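Sourdough starter gone quiet since we moved

Posted by ekeda_kitchen

Hello everyone, and sorry for the ramble! We moved up the hill in November and my starter has been sulking ever since. It used to double by lunch, and now I'm lucky to see a few bubbles by bedtime. Same flour, same jar, same spoon even. The new kitchen is lovely but a good bit colder. Do I keep feeding it or start over?

Lekota Loaves

Oh, please don't throw it out! Mine did the very same thing one winter and I nearly cried over the sink. Keep 3 spoonfuls, feed it equal weights of flour and water, and find it somewhere warmer (top of the fridge, or the oven with only the light on).

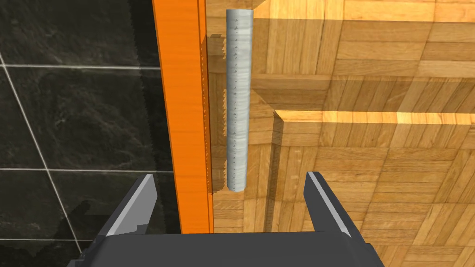 Give it 7 days of that before you lose heart. A bit of rye flour in each feed perked mine up no end, and the smell came back before the bubbles did, a bit like yoghurt.

denomel13

check your water, new place might have more chlorine. I leave a jug out overnight

Panotitz

Agree with the rye. Mine lives beside the kettle and it's happy as anything, though I did have to move it when the neighbours' cat came visiting.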